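4.2 Release timing and the grasp monitor

Reading time: 9 min

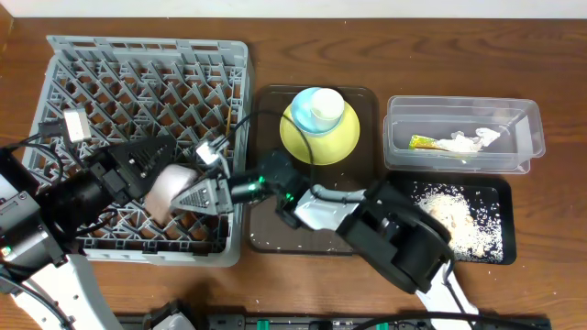
Figure 3. Bimanual clearing task. The left gripper holds a soft item above the dish rack; the right gripper is over the brown tray with the cup and saucer.

Noura Karaki objected, when she read an early draft of this section, that a monitor which looks only at the finger gap cannot know the difference between a firm hold on a soft thing and a weak hold on a hard thing. We agree with this objection, and the present version of the monitor was changed in March to answer it.

The controller, which we call Erlow, runs one process for each arm and one shared planner. Each arm process receives a short list of target poses from the planner and follows them at its own rate. The monitor sits between the two. It reads the commanded gap, the measured gap and the motor current, and it gives back one of four states: open, closing, holding, lost. In the first version the state "holding" was declared when the measured gap stopped changing. For cups and trays this rule was sufficient. For soft food it was not, as the item continues to yield under the fingers and the gap continues to shrink slowly. The planner then waited for a state that did not come, and the arm stayed in place until the time limit.

We now fit a line to the last 500 ms of the measured gap and of the current. If the gap shrinks while the current rises, the monitor declares "holding" and freezes the commanded gap at its present value. If the gap shrinks and the current stays flat, it declares "lost" and the planner is asked for a new grasp. The two slopes are compared with thresholds that were chosen by hand on the training episodes and were not changed afterwards.

The second change concerns the release. The planner must not open the fingers when the other arm is inside the shared volume, and the earlier version checked this only once, at the start of the downward motion. Sylvie Paquette proposed to repeat the check at each control step, and this is what we do. The cost is small -- the arms are represented as capsules, and the check is much shorter than the control period. When the check fails, the arm that carries the item stops and the empty arm is moved away first. We tried also the opposite priority, but a stopped item which is later pushed by the motion of its own arm was more often dropped.

The data consist of 3,414 grasp attempts recorded with the Flostley logger. Of these, 682 are on soft items and were labelled by hand, by two persons working separately. Where the two labels did not agree, the attempt was looked at again together and one label was kept. The remaining attempts were labelled by the Betadov script from the current signal alone, so they should not be used for judging the current threshold itself. We report them only for the gap.

One limit must be mentioned. The slope test needs the fingers to be nearly still relative to the wrist camera calibration step, and after a restart of the arm process the first 70 control steps are therefore ignored. During this time the state remains "closing", also if the item is already well held. A warm start from the last saved values is possible in the software but was switched off for all results in Section 5.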